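We use cookies to remember your settings and count visits. Accept all | Manage preferences

The Lametti edging brush, after two rooms and a hallway

I've cut in along ceilings with cheap brushes for years and figured the wobble was my own fault. Then my neighbour lent me her Lametti, and I went out and bought one the next morning!

It's an angled brush with a short, fat handle that sits in your palm like a good potato peeler. The bristles are stiffer than I'm used to, so the first metre felt scratchy, but once it's loaded up it holds a heap of paint and lets it go slowly. I did the whole hallway ceiling line without tape (I still tape around power points, I'm not mad) and only had to wipe back one blob near the linen cupboard.

The real test was the living room, where I've gone from magnolia to a proper loud colour. Strong yellows are a pain. They go on thin, they show every lap mark, and any slip onto the skirting or the floor yells at you from across the room. 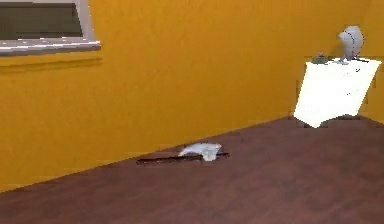
Yellow-orange wall, dark wooden floor: the sort of pairing I was after.

I did two coats with a roller and kept the brush for the edges, and the line down low came out crisp enough that my brother-in-law asked who I'd hired. Lovely.

Grumbles? The cardboard sleeve fell to bits after the first wash, and you do want that sleeve, as the bristles splay if they dry loose. I've wrapped mine in brown paper with a rubber band. It also takes a good 5 minutes under the tap to rinse out, and bright colours stain the bristles near the metal band.

I haven't tried it with enamel yet. The bathroom door is next, so I'll add a note when that's done.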